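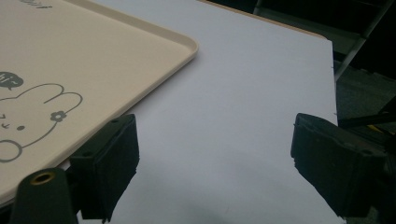 Is an open day worth the drive if you're only a bit interested in kitchen things? I'd say go, provided you like trays, because there were an awful lot of trays.

I've had three people ask me that since I mentioned the Clundthorpe open day on here, so I thought I'd better write it up properly while I've still got the leaflet (29/08/2024, it says on the front, next to a coffee ring that's all mine). It's the housewares workshop behind the old mill, the one with 1807 carved over the door. They open up for a day in the summer and again in February, and you can wander about pretty much as you please.

Parking was in the Burnandale road field, a pound in the bucket, bring boots. Huia McPhee drove and I read the directions out wrong, so we came in by the lorry gate and had to be waved round.

The first big room is where they keep the samples. Shelves up to the ceiling, more than 1000 pieces according to the man on the door, and you're allowed to pick most of them up! I did a lot of picking up. Then you go through to the try-out room, and that's where I lost Huia, who is no use at all once there's a teapot to be looked at.

The rabbit tray was my favourite thing of the day. It's a creamy beige with rounded corners and a rim that comes up just enough to stop a teaspoon, and the drawing on it is only grey lines, very plain, with a little flower tucked by the ear. There's a speech bubble too, saying "hi~", squiggle and all. I'm not normally one for cute kitchenware – my mugs are all brown – but I stood there grinning at it like a fool. 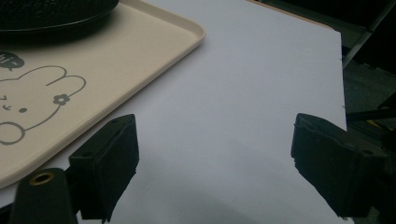 Xuelian Dai reckoned the drawing ought to have gone right in the middle, and that you'd never see it once the toast was on. I said that was a matter of how much toast you have. We went back and forth on this all the way to the tea room, and I still think a picture in the middle just gets a plate on its face.

The tea room, then. Scones good, tea weak, eight tables and all of them wobbly. You pay at the hatch and they shout your name, or something near it. Ask for the cheese scone, they keep those out the back.

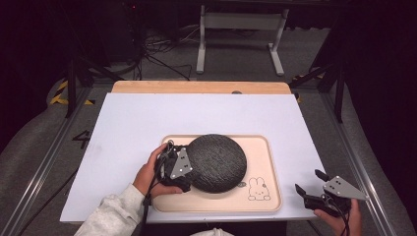

I'd been after a breakfast tray for ages, mostly for carrying things out to the bench without two trips. My old one is too narrow and everything slides to one end. What sold me on the rabbit one was the room on it: even with a big round dark thing sitting on top, there was still space at the corner for the rabbit to show. That's a mug and a boiled egg, easily. The shop had six left by the time I got there and I took one home on my lap.

We skipped the glaze talk as the queue went out of the door. Rangel, the farm shop on the way back, does decent plums if you're passing, and they take cards now.

Search this site Type and press enter

3 comments

Leonardo Monti
Did they still have the enamel jugs? I went last summer and have regretted not buying one ever since.

Horácio Seixas
We came from the Pumlow side and the signs were hopeless. Cheese scone was lovely though!

Weidong Duan
I'm with you on the corner. Mine would be under a plate all day otherwise.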